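# Stelix two-arm kitchen bench

The Stelix bench is a pair of table-mounted arms for light kitchen chores: fetching a mug, setting out a plate, moving toast, putting a dry plate back in its rack. It is sold by Surncombe to test kitchens, training colleges and care homes that want to find out how much of this work a machine can do today.

The short answer is part of it. Set your expectations from the list below before you ask for a quote.

## What it does well

- Picks up and sets down mugs, cups and small bottles
- Lifts plates out of an upright rack, one at a time
- Moves a slice of bread to a plate
- Repeats a taught job of up to 12 steps without a restart

## What it does with supervision

- Opening and closing an oven door with a bar handle
- Folding or hanging a dish cloth
- Clear glass, which it finds less reliably than colored or frosted items

## What it does not do

Washing up by hand, knife work, pouring hot liquids, or anything on the floor. It does not clear a cluttered table it has never been shown. It is slower than a person at every job on this page. In our own trials at Tratgate, laying out breakfast for one took 9 minutes. A kitchen worker does it in under two.

## Setting up

The arms bolt along the back edge of a fixed table. Use a matte mat under the work area and keep appliances where they stood when the job was taught. A toaster moved a hand's width usually means teaching that step again. Allow a morning for installation and an afternoon for the first job. Daniyal Rajput runs the setup visits and will go through your dishes with you. Very thin rims and heavy stoneware are the usual problems.

## Supply and service

| Item | Detail |
|---|---|
| Arms | 2, with parallel grippers |
| Service interval | 3000 operating hours |
| Warranty | 12 months, grippers included |
| Finger pads | Replaceable by the user |
| Teaching software | Prydderch, one seat included |

Spare finger pads ship from Tratgate every Tuesday. Orders placed after noon on Monday go out the following week.

Trial hire is available by the month, and the hire fee comes off the price if you buy. Send a list of the chores you have in mind to Salvador Sampaio in sales. He will mark each one yes, no or supervised before any visit is booked. If most of them come back "no", we will suggest waiting for a later software release. 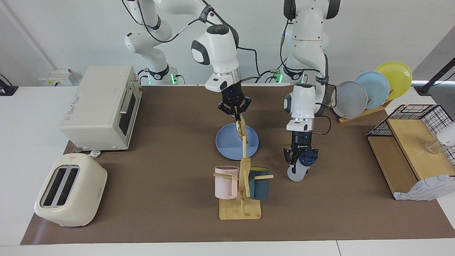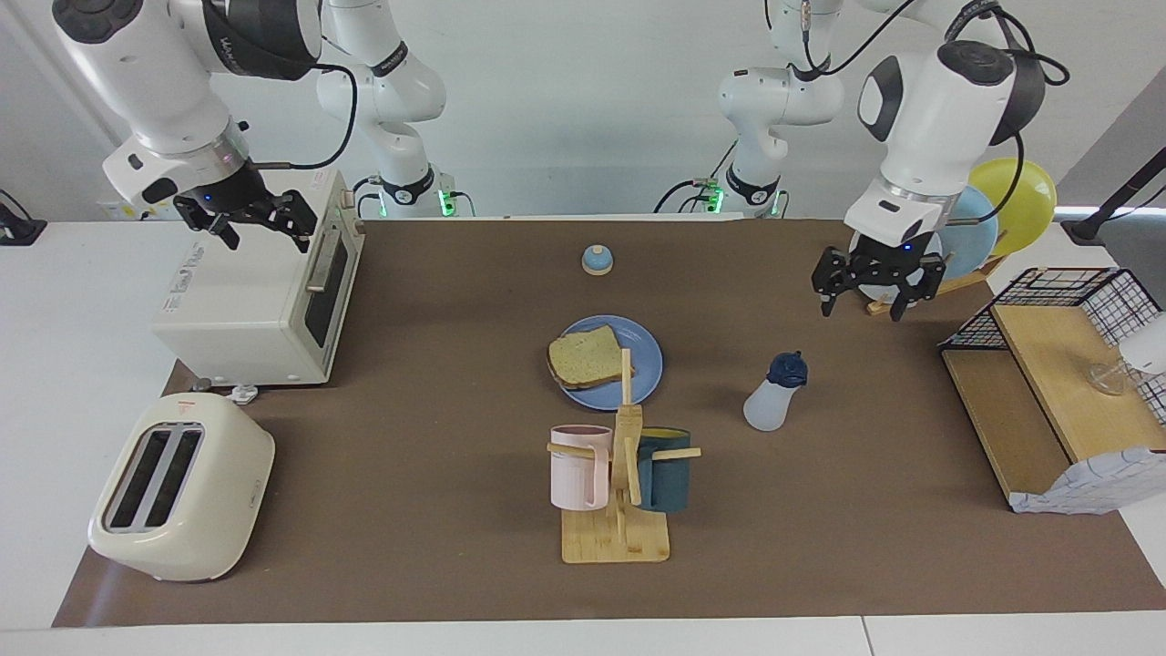

Two-arm bench with breakfast items on the brown mat. First picture: grippers at the mug tree and bottle. Second picture: grippers open, over the toaster oven and near the upright plates.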